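Writing down the reset rule

Our simulation benchmark has had a reset rule since the first release, and for most of that time it was one line in a config comment: "return scene to start state." Four people read that line and implemented it four ways. I spent most of June replacing it with a page and a half of text, and these are my notes on what went into it.

The occasion was a disagreement between two result tables. Kalliopi Zupan ran the Rirkosau policy on our tabletop and floor tasks and reported 1,355 successes out of 4,000 episodes. Didier Fleury ran the same checkpoint on the same tasks and came out 466 higher. Neither had made an arithmetic error. Didier's reset restored object poses but left the arm joints where the previous episode ended. Kalliopi's restored both, then let physics settle for 14 steps before the clock started. A policy that starts an episode with the hand already near its target has an easier job, and the higher score reflected that.

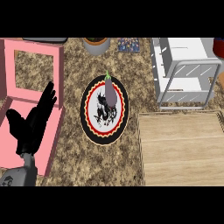

A start state, as the new text defines it, has three parts: robot configuration, object poses, and the support relation for each object. The third was the one we had been missing. Poses alone are numbers, and a solver will accept numbers that leave an object slightly inside another, then push the two apart on the first step. So the rule now requires each movable object to name what it rests on. An eggplant on a plate is recorded as supported by the plate, and the plate as supported by the floor. If the contact check finds the eggplant touching anything else at step zero, the episode is void and gets regenerated. The same goes for the hand. It may be above a piece of furniture, as it is over the pink chair, but the clearance has to be logged, and the finger configuration has to be written out joint by joint. "Open" is no longer an accepted value.

Void episodes were the next argument. Our earlier practice was to drop them silently, and the denominator shrank by whatever amount the seed happened to produce. The Dradiletti group does it differently: they keep a void count in its own column and rerun until the denominator is full. We have adopted that. A table without a void column will not be merged.

Naming took longer than it should have. Scene files are full of assets that someone labeled in a hurry, and a label that says "mat" in one file and "plate" in another will break any instruction template that depends on it. The rule is one canonical name per asset, stored with the mesh, and synonyms only in the language layer. Fletitz, our asset checker, now rejects a scene where the two disagree. It rejected up to 14 scenes a night during the first week, mostly kitchen ones.

Two items I left as recommendations:

Distractor objects should be held fixed across seeds unless the task is about clutter. Kalliopi wanted this as a requirement. I agree with her in principle, but the older Boyer scenes randomize everything from a single seed and separating the streams means touching code whose author has moved on.

Settling should be done before the first observation is rendered. If the policy's first image shows an object a few millimeters above its resting pose, the image and the logged pose disagree, and the log is what people debug from.

Camera placement is out of scope for now. Didier has a draft on it that is longer than the rest of the document, and I have asked him to cut it down before the next revision. The reset text itself is merged, and both tables are being rerun under it. The old numbers stay on the page with a note saying which reset produced them.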